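Can It Do My Chores Yet? Frequently Asked Questions

Can a robot fold my laundry?
Some can, in a lab, if you are patient and own only towels. Fitted sheets remain unsolved, by machines and by most of my relatives.

What about the dishes?
You already have a robot for that. It has a door and two racks. Loading it is the part everyone wants automated, and that part is slow going. Glasses are see-through, forks tangle, and the bowl with oatmeal stuck to it needs a judgment call.

I run a small shop. Is anything ready for me?
Yes, provided the job is dull and the parts show up the same way every time. Moving boxes from a belt to a pallet is old news. The trouble starts when you dump mixed parts in a bin and say "sort that out."

Why is picking things out of a bin so hard?
Walls, mostly. The arm has to get its wrist down inside without banging a side, then close on something small that may be lying flat against the floor. You do this every time you find your keys at the bottom of a bag, and you don't even look.

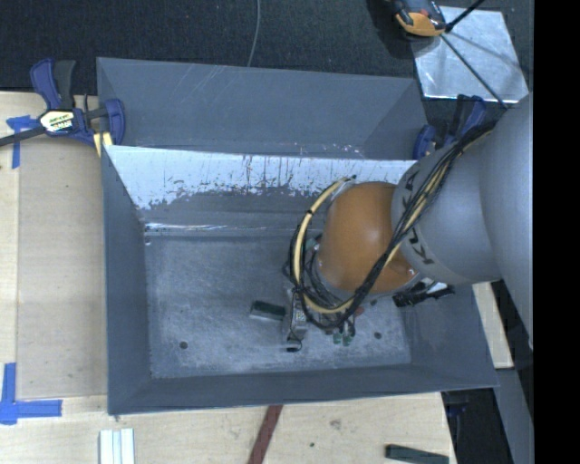 An arm at work in an open bin, with a small dark green block beside the gripper.

Those blocks look easy. Are they?
For a toddler, sure. In our own trial at Vamine we logged 855 attempts at single-block pickups, and 342 of them failed. Despina Toma, who ran the trial, did the same job by hand during lunch and missed none, with a sandwich in the other hand.

Why is everything clamped and taped down?
Workbenches drift when you bump them, and a bin that has moved an inch is a new problem as far as the software is concerned. Your kitchen is not clamped down. Keep that in mind when you watch the ads.

So when can I buy one for the house?
Ask again in 6 years. We said the same thing last time we updated this page.

Should I get rid of my broom?
No. Dust the top of the fridge while you're at it.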